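Mondell charity match raises funds for Ullik pitch drainage

The annual charity football match between a Mondell select side and a team of former Ullik players was held on 4th October at the Nartey ground, with the gate money going towards new drainage on the Ullik training pitch. The Mondell side won 3-2.

Paid attendance was 484. Tickets were sold at a single price for all areas of the ground, and children under 12 were admitted free and are not included in the figure. Receipts from the match, the programme and the raffle will be paid into one account held by the Ullik club, which will publish a statement once the refreshment invoices have been settled.

The match was played over two halves of 34 minutes, with rolling substitutions and no added time. Savvas Pappas opened the scoring for Ullik from a corner, and Shayne Brunton equalised shortly before the interval. Mondell went ahead early in the second half through an own goal and extended the lead from the penalty spot. Pappas scored again with a header, but Ullik did not have another shot on target. Glykeria Moschos refereed. There were no cautions.

The drainage work covers the northern half of the training pitch, where standing water has led to repeated cancellations between November and March. The present system consists of clay pipes laid at uneven depth, several of which have collapsed. The contractor, Zilard, will replace them with perforated plastic pipe at 80 mm diameter, laid in gravel trenches and connected to the existing outfall on the eastern side. The southern half drains adequately and will be left as it is.

"The outfall was checked in April and has enough capacity," said Manolis Panagiotou, who looks after the grounds at Ullik. "The pipes leading to it are the problem - they have to come out."

Work will begin when the current block of fixtures is complete. Junior training will move to the Nartey ground for the duration, with start times unchanged. Adult sessions will use the southern half where the trench lines allow, and otherwise will be held indoors.

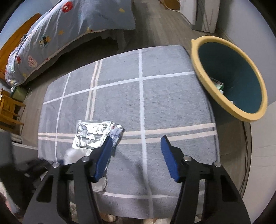

Match programmes left over from the day can be bought from the Ullik clubhouse during normal opening hours, and the proceeds will be added to the drainage account.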